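September, gone 8 in the evening. Back from Hondetbridge with sore feet and a free pen from Plurkex. The talk was called Chores Without Tears and lasted 96 minutes, of which the tears were mostly mine. The man from Lolus put the day of the robot housekeeper at 2 years off. I wrote down the same number at the last one.

Afterwards they let us wander through to the benches. I had gone in hoping for ironing.
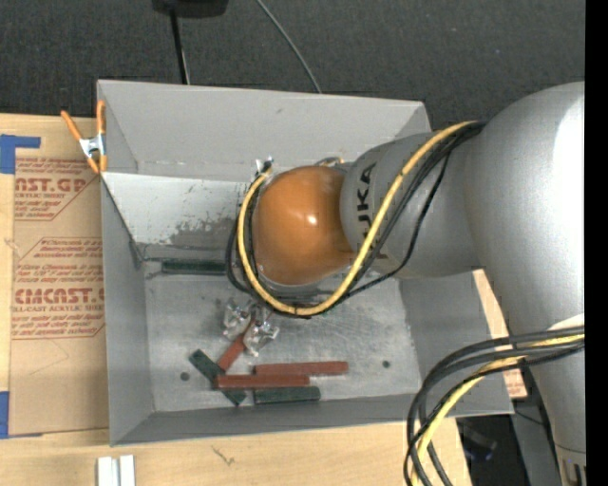 KUKA arm at the block bin, Hondetbridge. Red and green, no socks.

Blocks, then. Nice straight-sided blocks, which is more than can be said for anything in my airing cupboard. I asked about duvet covers and was given a leaflet.

Came home to the washing-up, exactly where I'd left it -- and did it by hand, with the radio on. Must ring Jaramillo about the boiler.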